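Ticket: Upload stalls at 40 percent, Leltura file sync
Opened by: Rocío Zúñiga, Carrasco office
Status: Open (reopened by customer)

March 2, 2024

Reopening this. The ticket was closed with the note "resolved by client update" and I don't believe the client update did anything. I installed it on both machines. Same stall, same spot on the progress bar, same message: "Connection interrupted, retrying."

Support says our line is too slow. Soteck, our provider, tested it and got 200 Mbps down and 100 up. I'm no fan of Soteck either – they blamed our router in September and sold us an Irkadik that changed nothing – but those numbers look fine to me.

What I've tried since the ticket was closed:

Signed out and back in. No change.
Cleared the cache, as told, for the third time. No change.
Turned off the firewall for one upload. No change.
Used my phone's hotspot in place of the office line. Stalled at 40 percent again, which makes the slow line theory hard to swallow. 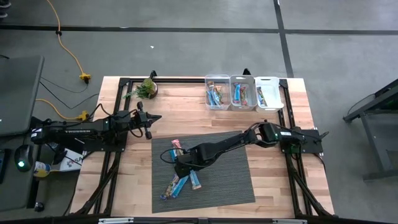

Small files go through. Anything over 900 MB does not, and it doesn't matter whether it's a video or a zip. That smells like a size limit on your end. The plan page says there isn't one. I'd like somebody to check the account settings and not the plan page.

Log attached again. Please don't send me the cache article.

Update, same day: got a reply asking me to clear the cache. Leaving this open.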